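Duvet keeps bunching at the top of the bed, what do you do?

akik_home
2024-03-16
Hello all. We have a double bed and a white duvet which I bought from Zoris in August. Every morning I pull it straight, and by evening it is again in a heap near the pillows and hangs too long on one side. I wash the cover at 40 degrees. Is the duvet too big, or do I make the bed wrongly? 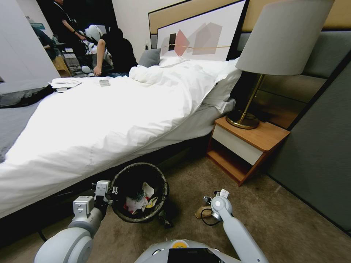

My wife says a smaller one would be better. I would prefer to keep it, I paid 990 for the set and it is quite warm.

Danish Satti
Don't buy smaller. Take it by the two bottom corners and shake it towards the foot, then fold the top back by 15 cm. Takes me 12 seconds.

skeketach
Disagree with Danish. Shaking does nothing if the inside has moved in the cover. Are there ties in the corners? And please empty that bin before the guests come :)

akik_home
No guests, only us! I looked now, there are ties in two corners only. The other two have nothing.

skeketach
Then sew two more. Ribbon is enough.

Guangming Dong
I have tried ribbon and it came open after each wash. Buttons are better, I used 18 mm ones.

Danish Satti
Buttons you will feel with your feet. I still say shake it.

akik_home
Thank you both sides. I will sew ribbon first and write next week how it goes.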